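Petden 社区木工与玩具图书馆 阶段进展报告(十二月)

致 Murdale 基金会项目组

打印本页 | 电子邮件发送

一、先说要紧的

贵方在上一轮意见里希望我们“把结论放前面,困难也写出来”,我们照办。结论是:图书馆开着,玩具借得出去,多数也还得回来。困难是:屋顶、积木的倒角、还有我们自己定的逾期规则,三样里头屋顶最好解决。

本期共办理借出 2,000 次,比申请书里写的目标多,主要应归功于学校假期和连绵的雨。申请书里我们曾把增长归因于“社区参与策略”,现在看来,天气对这项策略贡献很大,建议下一轮把它列为合作方。

二、借阅情况

最受欢迎的仍然是大件:木轨火车、带斜坡的停车楼、能坐人的小推车。家长们很愿意把这些东西借回家,也很愿意在两周之后看着它们离开。拼图的借阅量平平,原因我们清楚,缺片的拼图在孩子中间口碑传得极快。目前的做法是在盒盖上如实写明缺几片,写明之后借的人反倒多了几个,有位家长留言说,至少这回不用趴在沙发底下找。

逾期方面,原定规则是逾期一周发提醒,两周打电话,三周暂停借阅。执行下来,第一步很顺利,第二步常常变成半个小时的闲聊,第三步从未真正执行过。我们打算把第三步删掉,免得它留在墙上让人误以为我们很严厉。

Ginetow 分点从九月起每周开放两个下午,借用当地图书室靠里的一间。那里的暖气只有两档,关,和烤面包。读者对此意见不一,值班的人意见倒很统一。分点的借阅量占总数的比例还不大,但来的人稳定,而且还书比总点准时,这一点我们暂时不打算告诉总点的读者。

三、自制积木

申请书中承诺自制一批木积木,补充市售套装里总也不够的形状。原计划 1,000 块,本期全部锯完,打磨完的不到一半。锯木头是大家都愿意报名的活,打磨就需要动员了。

形状的选择经过了几轮讨论。长方块没有争议。圆柱有人担心会滚,后来大家同意,会滚正是孩子要它的原因。最费工的是心形,直线锯不出来,线锯又慢,两个弧交汇的凹处用砂纸怎么折都伸不进去。有人提议取消,征求意见时,几个四岁上下的读者一致反对,于是保留。

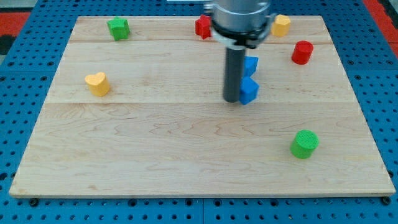

上色用的是水性漆,两遍。第一遍之后木纹会起毛,需要再轻磨一次,这道工序在申请书的时间表里没有出现,原因是写时间表的人(即本报告作者)当时没有给任何木头上过色。现已补课。绿色的遮盖力最好,黄色最差,黄色的积木要刷三遍才不显得像是生了病。颜料费用因此略有超支,在杂项里已经消化。

倒角的问题还没有完全解决。边缘磨得太圆,积木叠不高;磨得太少,踩上去的人会记很久。目前的折中办法是统一用同一个修边刀头,深度锁死,谁也不许凭手感。锁死之后成品确实整齐了,只是几位手感很好的参与者情绪受到了一些影响。

四、工作间与设备

Phillips 木料行继续以边角料价格供应板材,本期送来的枫木和榉木质量都很好。同车还送来一批来历不明的厚板,硬得锯片直冒烟,现已全部做成门挡。图书馆目前不缺门挡,也乐意向贵方赠送。

除尘设备在秋天装好。装之前,工作间里所有平面上都有一层细粉,包括茶杯。装之后茶杯干净了,但机器一开,隔壁故事时间就听不见。现在两边错开时段,工作间的时段贴在门上,故事时间的时段由孩子们自行通知,音量足够。

屋顶漏水的位置从借还台上方移到了走廊,算是进展。房东答应开春前处理。我们在走廊放了桶,并在桶上贴了“非玩具”。

五、经费

本期支出基本在预算之内。木料低于预算,砂纸高于预算,两者差不多抵掉。保险费涨了,理由写了四页,我们读到第二页就交了钱。培训一项尚未动用,原定的外请培训因报名时间与学校演出冲突而推迟,申请把这笔钱顺延到下期,用途不变。

玩具清洁的开支值得单独一提。原先估计每件玩具归还后清洁时间为几分钟,实际情况取决于它去过哪里。有一辆推车显然去过花园,而且去得很深入。下期我们会添一个户外水槽,费用最多 28 镑,水槽是二手的,龙头是新的。

六、下一阶段

打磨剩下的积木,装箱,分成套编入目录。心形单独装盒,每套限放 2 块,否则不出一个月就会全部集中到同一户人家里。

Ginetow 分点考虑增加一个周末上午,前提是暖气能谈出第三档来。

逾期规则重写,长度控制在一张纸以内,字号要让站着抱孩子的人也能看清。

另外,贵方表格第七栏问及“项目的意外成果”。除门挡之外,我们想填的是修理。自从工作间开门,陆续有人把家里坏的东西带来,椅子腿、抽屉把手、一只不肯报时的布谷鸟钟。申请书里没有这一项,我们也没有为它做过任何安排,可是每次开门,桌上总会多出一两件。钟还没修好,现在每逢有人关门,它就叫一声。

如需积木样品或收支明细,请来信,我们随下一批邮件寄出。

Petden 社区木工与玩具图书馆 | 联系我们 | 版权所有,转载请先告知 | 返回顶部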